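How to Compare Fingertip Pads on a Hand-Held Gripper

Applies to: two-finger hand-held grippers with screw-on fingertip blocks
Time needed: one afternoon
Last revised: March

Most gripper comparisons start with stroke and grip force. For hand-held units the pads matter just as much, and they are the part you will replace most often. The steps below are the ones we use at Hiltwood when we have two or more pad materials to choose between. We wrote them for the Dolus and Vetden pads, but any sheet pad that sticks to a flat fingertip will work.

What you need

The gripper, with its normal fingertip blocks
One set of each pad you want to compare
Isopropyl alcohol and lint-free wipes
A luggage scale or other hook scale
A small set of test objects (see step 3)
A notebook or spreadsheet

Step 1. Record the state of the old pads

Before you remove anything, open the fingers all the way over a plain, light surface and look at the pads from above. Torn edges show up much better against a pale table than against a dark bench mat. Write down which edges have lifted, which corners have peeled, and whether the left and right pads match. Check the pivots while you are there. If a finger rocks on its pivot, fix that first or the pull numbers will mean very little. 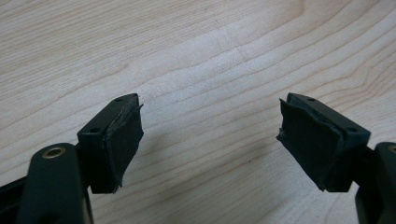
A reader wrote in to ask why we bother with old pads at all when the test is of new ones. Their lab simply swaps them on a schedule and throws the old set away. That works if you already know which material you want. If you are still choosing, keep the old pads. Where a pad fails tells you what the next one has to survive. Pads that fray along the front edges and flare at the corners are usually being caught on objects as the fingers close or slide past. A tougher face material will not help much with that. A thinner sheet, or one trimmed slightly short of the block, often will.

Step 2. Fit the first set

Take the fingertip blocks off if you can reach the screws comfortably. Peel the old pads, wipe the face with alcohol, and let it dry. Cut the new pad so it sits 2 mm inside the edge of the block. Press it down from the center outward and leave it for at least an hour. Overnight is better with Vetden adhesive, which grabs slowly.

Do both fingers at once. A new pad facing an old one gives you a result you can't use.

Step 3. Run the pull test

Pick objects you really handle. Ours are a glass jar, a steel spoon, a cardboard box, a folded cotton cloth and a bottle filled to 472 grams. For each one:

Close the gripper on the object with the same trigger position every time. A strip of tape on the handle makes a good stop.
Hook the scale to the object and pull straight down, slowly.
Note the reading at the moment the object starts to slip.
Repeat 5 times and keep the middle value.

Wipe the pads between objects. Cardboard dust alone can change the result.

Step 4. Run the wear test

Pull numbers on fresh pads are close together for most soft materials. The differences come later. Use the gripper for normal work for over 11 hours with each set, then repeat step 3. We log hours in the Song controller, but a kitchen timer and a tally sheet will do.

Look at the edges again at the end, using the same table and the same light as in step 1. Take a photo from the same angle so the sets can be compared side by side.

Step 5. Choose

In our last round the Dolus pads had the better grip on glass when new and lost more of it by the end. The Vetden pads started lower and stayed flatter at the corners. We picked Vetden for daily recording and kept a set of Dolus for smooth objects.

Your results may differ with finger shape. A block with a sharp front edge is hard on any pad, so break the edge lightly with fine sandpaper before you blame the material.

Label the used sets with the material and total hours, and store them flat in a bag.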